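Folding laundry and stocking shelves: are we there yet?

shopfloor_dan
My sister runs a small store in Stulham and asked me if a robot arm could restock the drinks overnight. I said not yet. Then I went to look at one, and now I'm less sure. Grabbing one bottle looks easy enough. Doing a full row when the labels are all turned different ways is the part I doubt.
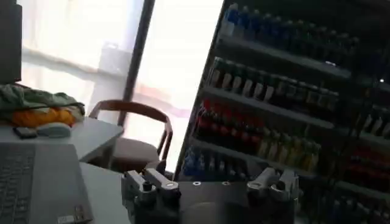
What does a restocking arm need most, a better hand or better eyes?

Better eyes. Most two-finger hands can already hold a bottle, but finding the right gap at the back of a shelf is still slow.

kettle_50
I disagree about the hand. We had a Vondov arm on trial in February and it dropped 7 bottles on the first shift. The vision was fine. It squeezed too low and they tipped.

shopfloor_dan
What was it like by the end of the trial?

kettle_50
Better, but it still needed a person within reach all day, so we sent it back. A kid on a part-time shift did the same cooler in 21 minutes.

Gitau Mohamedi
Shelves and tables are two different jobs. A shelf blocks your view and your elbow. On an open table the arm can come in from any side.
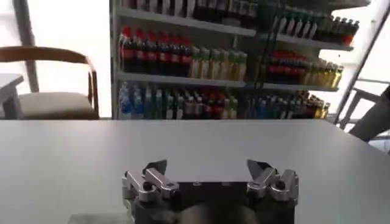

I'd start with table work like sorting, wiping, and folding, and leave the coolers for later. If it can't clear a table it has no business near glass.

lintroller
Folding is harder than bottles. A bottle is the same shape every time you pick it up. I've watched arms spend 5 minutes on one T-shirt and give up with a sleeve underneath. 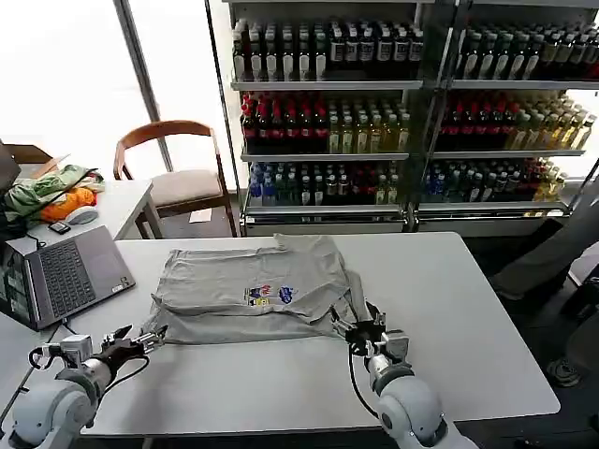 Two arms help a lot, though. With one you're dragging cloth across the table and hoping. I still wouldn't pay for it at home. I can do a basket during the news.

kettle_50
Agree on that. Stindari quoted us for a folding setup and I could have bought every shirt in the building twice.

Gitau Mohamedi
Prices come down. Ask again in a few years.

shopfloor_dan
Told my sister to wait. She's hiring for evenings instead.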